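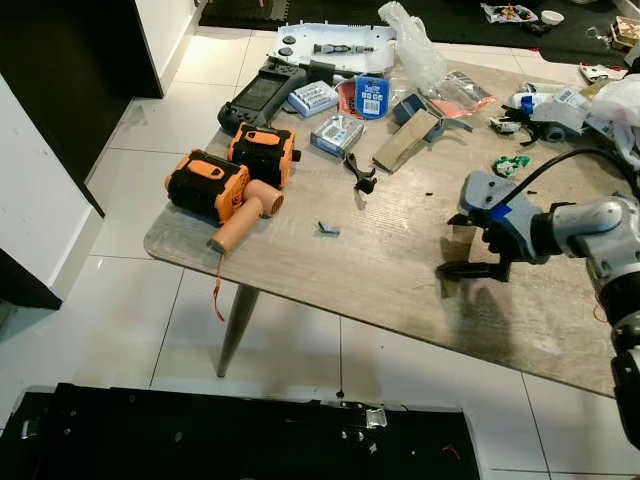 Head camera view, cluttered-table task, right arm holding a piece of cardboard.

From: Joanne Penrose
To: retach-data
Subject: Re: [retach-data] clutter set: keep or drop the crowded tables?

On Sunday, Idris Morris wrote:

> I went through the first batch of the clutter set before starting the
> next training run. 1,575 episodes in total. The loader rejects 104 of
> them, all with the same complaint: the start state has more objects
> than the task sheet lists.
>
> Two questions. First, should these be dropped, or should the check be
> relaxed? The sheet says "up to 21 items on the table" and I do not
> know whether a bag of parts is one item or several.
>
> Second, the language labels. I see "pick up the cardboard," "pick up
> the box piece," and "clear the trash" on what look like the same
> motions. The policy is conditioned on text, so this matters. Who owns
> the labels at the moment, us or Hokbridge?
>
> Idris

Idris,

Keep all 104. The check is wrong and the episodes are fine. It was written for the Bellamy set, where every table was laid out from a fixed list of objects and anything extra meant the reset had been skipped. The clutter set has no fixed list. Berenice will take the check out of the loader and replace it with a warning, so that the count is still logged.

On what counts as an item: a closed bag or box is one item, whatever it holds. Loose parts count separately if the gripper could pick them up separately. A pile that cannot be told apart in the head camera is one item, tagged "pile." The frame attached to this message has most of the cases. The clear bag with the orange material is one. The small clear box with the silver components inside is one. The jumble of black mechanical parts toward the back right is a pile. The tiny gray metal piece by itself near the front is an item, even though we do not expect the current fingers to pick it up.

Please do not filter on the number of objects when you sample. The earlier policy did well on sparse tables and then reached for the nearest large thing as soon as there were more than a few items present. I would like the crowded start states at full weight for the next run, and if the success rate goes down on the easy split we can look at the mix again.

On the labels: they are ours. Hokbridge supplied the first pass and we took them over in May. The rule is that a label names the object and, if needed, the place. It does not name the purpose. "Clear the trash" has to go, because whether a piece of cardboard is trash depends on who is asking. Use "pick up the small piece of cardboard." Where there is a second piece of cardboard on the table, as in the attached frame, the label has to separate them by size or by what is next to them. "The cardboard next to the metal bracket" is acceptable. "The other cardboard" is not, since it means nothing once the episode has been cut into segments.

Pauline has a script that lists every label with more than one possible object in the start state. Run it before you edit anything by hand. It works from the item tags, so it will miss objects that were never tagged. I would check the blue boxes first. There are several blue packages on these tables and the annotators have been using "blue box" for all of them.

Some notes for whoever is operating:

Vary the approach direction. Too many of the grasps I reviewed come in from the same side at the same wrist angle, and the model has learned the angle better than it has learned the object.

Do not tidy between episodes. Move 5 or more items by hand, change the orientation of at least one of the large ones (the orange-and-black blowers are good for this), and start again. Do not put things back in rows.

If a grasp slips, keep recording and try again within the same episode. Mark it "retry." We have very few recoveries in the set and they are worth more than another clean pick.

If the arm covers the target for the whole approach, keep the episode, but set the occlusion flag. Phyllis needs those for the wrist camera comparison.

Items left on the floor are not part of the task and should not be tagged. The same goes for cases and cabinets. A few annotators have been tagging them, and the counts Idris is seeing may be partly due to that. I have not checked how many.

One thing I cannot answer: the Drernari export writes gripper width at a different rate from the joint positions, and I do not know whether the loader interpolates or repeats the last value. For thin objects such as cardboard the difference between closed and closed on something is small, so a stale value could put the grasp event in the wrong segment. Berenice, could you look at that before the split is frozen? Idris, please hold the run until she replies.

Joanne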